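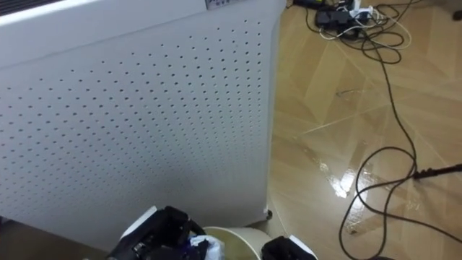
*Fig. 5. Perforated front panel, with the power strip and cables on the floor beside it.*

## Section 2: Finding a spot and sorting out the cables

Welcome back, and thank you for being patient with the unpacking. By now your Kalness unit should be standing upright and out of its wrapping, and you are probably itching to switch it on. Please give us a little more of your time first! A quarter of an hour spent on the floor with the cords will save you a good deal of crouching later, and it makes the room much easier to sweep.

The panel in Fig. 5 is white, but everything in this section applies to the gray and sand versions too.

### Choosing the spot

1. Walk around the room and look for a level stretch of floor within reach of a wall outlet. Hard floors such as wood, laminate or tile are all fine. On a thick rug the feet can sink, so roll the rug back if you can.
2. Sweep or dry-mop the area. Dust and grit under the feet will scratch a glossy floor when the unit is moved, and a shiny finish shows every mark.
3. Set the unit down with the perforated side facing into the room. Air passes through those small round holes, so keep 16 inches clear in front of them (curtains, laundry and sleeping dogs included).
4. Press lightly on each top corner. If the unit rocks, turn the foot under that corner until it sits firmly.

**Caution:** Lift the unit to move it, with a second person at the other end. It weighs 29 pounds, and dragging it sideways can bend a foot and leave a long line across your floorboards.

### Laying out the cords

5. Before plugging anything in, spread all the cords out on the floor and follow each one from end to end with your fingers. It feels a bit silly, but loops have a way of hiding under other loops.
6. Place the power strip beside the unit, where you can get at it without reaching over the top. Leave some open floor around it.
7. Put any power adapter flat on the floor next to the strip. Adapters get warm in use, so please don't tuck them under a rug or a pile of cable.
8. Gather the spare length of each cord into a wide, easy loop and fasten it with one of the Grecu ties from the accessory bag. A loop as big as a dinner plate is a good size.
9. Run any long cord along the baseboard. A cord lying across open floor is easy to trip on, especially a dark one in the evening.

**Note:** If you have other things on the same strip (a lamp, a router, the phone charger that everybody borrows), add up their ratings and compare the total with the limit printed on the strip. The unit itself should go straight into a wall outlet.

### Before you switch on

Take one last look at the floor. No cord should be pinched under a foot, and every plug should be pushed all the way in. Wipe the front with a dry cloth, working gently over the holes, and then turn to Section 3.

*Text by Xiuying Shi. Revised May 13, 2021.*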